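Search this site Go

Buttons, gears and a very good mat: a morning at the Birbridge practice bench

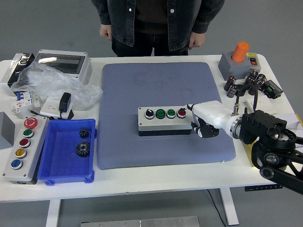
I'd asked for ten minutes and got most of a morning, which is what happens when you ask somebody who teaches controls about push buttons. She runs the beginners' bench at Birbridge, and she asked me to leave her name out ("put 'the lady with the gears,' people will know"), so that's what I'm doing.

I started with the obvious one. Why so many buttons?

"Because that's what people touch!" she said. "You can spend your whole life around machines and never open a cabinet, but you'll press a stop button. I want them to know what it's like to press one before it matters."

Her favorite is the gray station with five of them stacked up, the red mushroom emergency stop on top and then green, red, yellow and blue. She makes new people say the colors out loud, top to bottom, and then do it again with their eyes shut. I tried. I swapped the yellow and the blue and she was delighted.

The box on the mat is a different animal: a black selector knob, two green buttons and a red one, all in a row. "People go straight for green," she told me. "I say, read where the knob is first. Then they read it and go straight for green anyway."

We got onto the mat (I have one at home for sewing, nowhere near as nice). Hers is big and padded and a sort of lavender blue, and she's fierce about it. No coffee on it, no screwdrivers left lying on it overnight. She used to work on bare tabletop at her old job with Risteck and says she can still hear the scraping.

Then the gears, two black metal ones, a smaller and a larger, in a blue plastic tray. I wanted to know what gears had to do with switches.

"Nothing, the first week," she said. "They're for hands. I put one in your palm and you quit fidgeting and listen to me." Later on she has people work out ratios with them, and apparently there's usually an argument.

The back of the table is for house wiring, more or less. There's a breaker, a wall socket plate with a black adapter plugged in, and a gray enclosure with a clear window in the lid. She loves that window. "You can look without opening. I wish my oven was that polite."

I asked what she'd buy if somebody handed her $1000.

"More trays," she said, right away. "Trays and labels. Maybe $100 on the labels."

The next beginners' course starts in April, at 2 in the afternoon, and she says to bring reading glasses if you own them.

We use cookies to remember your settings and see which pages get read. Accept Manage choices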